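Setting Up the Letter Cubes

This section gets you from a closed box to a first round of word building. Setup is quick, so feel free to read it aloud while somebody else tips out the cubes (they will want to!).

Before you start

Pick a flat, light-colored table with room to spread out. The printed letters are white on colored cubes, and the colors really pop against a pale surface.

CAUTION: The cubes are small. Keep them away from children under three and from pets that like to chew.

Laying out the cubes

1. Wipe the table and let it dry.

2. Pour the cubes out gently and spread them with the flat of your hand. Leave gaps, so each one can be picked up without bumping its neighbor.

3. Leave the letters however they land. A sideways S or a tilted A is part of the fun, and turning a cube in your fingers to find its letter is great practice for beginners.

4. Write your target word in big capitals on a sheet of white paper. Slide the sheet into the card holder and stand it at the back of the table, facing the players.

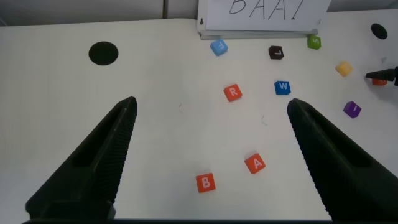 Cubes spread out for play, with the card holder at the back.

5. Check that every player can read the card from their seat. If not, write it again with a thicker marker.

NOTE: Color and letter are separate things in this game. Two cubes of the same color can carry different letters, so ask players to call out the letter first and the color second.

Playing your first round

6. Start with a short word. Players take turns finding one cube each and placing it in a row in front of the card.

7. Read the finished row together, nice and loud, then push the cubes back into the middle and put in a new card.

Tip from Thilini Jayawardena, who tested the Sumside rules with her reading group: let the youngest player write the card. Wobbly handwriting is welcome, and made-up words count too!

Putting everything away

8. Look under the table edge and in any holes in the tabletop for strays before you close the lid.

9. Store the card holder flat, with the blank paper on top.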